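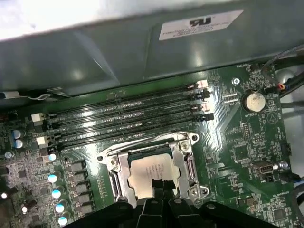 Gripper at the processor socket. The four memory slots are empty.

Can a Robot Take Apart a PC Yet? How to Test It on Your Bench

Partly. An arm can do some of the steps if you set up the work for it. Cables and latches are still the hard part. These are the steps we use at Firkar.

1. Unplug the computer and hold the power button for a few seconds. Wait until every light on the board is off before any tool goes in.

2. Clamp the case flat. The Drastia arm we use can't hold a case and work in it too.

3. Move cables away from the memory slots and the socket by hand. A wire that shifts will spoil the arm's path.

4. Start with memory. Open the latches yourself, then let the arm lift the module straight up. Run 500 pulls with an old module before you change anything.

5. Try the socket last. Set the arm to stop 2 mm above the bracket and check its position by eye. Open the lever by hand.

6. Write down each miss and its cause. A bare success rate won't tell you what to fix.

For one or two computers, use a screwdriver. For 1,000 of the same model, the setup time may pay off. Mixed models need a new setup each time.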